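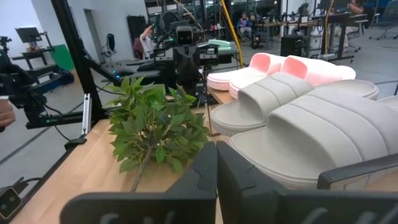
Fig. 1. Slides on the sorting table, gray and white-and-pink.

Home Organizing, Unit 6: The Entryway
Instructor: Kulap Nilsuwan

Shoes at last! I have been looking forward to this unit all term, and slides are the best place to start — no laces, no buckles, and every household seems to own more of them than it thinks.

Matching by style
Color comes first. In Fig. 1 the gray slides stand apart from the white ones at a glance. Then look at the strap. The gray ones have thick, ridged straps, and the white ones show bright pink on the inside. I love a lining like that, because it lets you spot a style from clear across a hallway.

Left and right
Set both shoes on the table with the toes pointing away from you. The inner edge is usually the straighter one. Wide, chunky soles can fool you, so turn them over and compare the outlines (Ekkachai got caught by this in our October class and had a good laugh).

Rows or stacks?
Rows, whenever you have the space. Padded straps don't enjoy being squashed, and a row lets you grab a pair with one hand. If the shelf is narrow, store a pair sole to sole on its side. Leave 2 fingers of space between pairs.

A bit of green
Put a plant near the shoes! Artificial is fine, and in a dark entryway it's often the better choice. Wipe the leaves when you wipe the shelf.

For next time
Sort the slides and sandals in your own entryway and sketch where each pair ended up. Chanida's group will start us off with theirs. Bring a soft brush and an old towel.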